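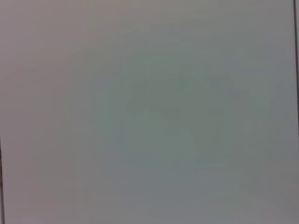

posted by **graymatters_jo** in Paint & Walls, Thursday

So we moved into a rental in Bornport in March and the landlord said I could paint the hallway as long as it stays gray. Fine by me! I bought a can of the Closta matte in a warm gray, did two coats, and in the morning it's kind of pinkish and by dinner it's gone greenish. Same wall, same can. Did I get a bad mix, or is it the light? I have over half the can left and I really don't want to spend another $40 if I can help it.

---

**tapeandprimer**

Probably the light. Grays are never plain gray, there's always a bit of red or green or blue mixed in, and whatever is shining on them pulls it out. What bulbs do you have in there? I had the same thing in my old place on Livberg Street and swapped the hallway bulbs before touching the paint (one pack, 15 bucks) and the green mostly went away. Also look at what's across from the wall. A big lawn outside a window will throw green on everything, and so will a painted door.

Try this first: paint a piece of poster board with the leftover, let it dry overnight, then carry it around the house at different times of day. If it changes in every room, it's your light and the can is fine.

---

**dutchgable**

just go white

---

**millie_on_the_hill**

Agree with the poster board, but check the lid too! The store sticks a label on there with the tint formula. I took mine back to Kovalchuk Hardware last year when it looked off and they compared it to the chip at the counter and remixed it free. Mine was shade 321 and they'd tinted it as something else entirely. Bring the receipt if you still have it, they did ask for mine.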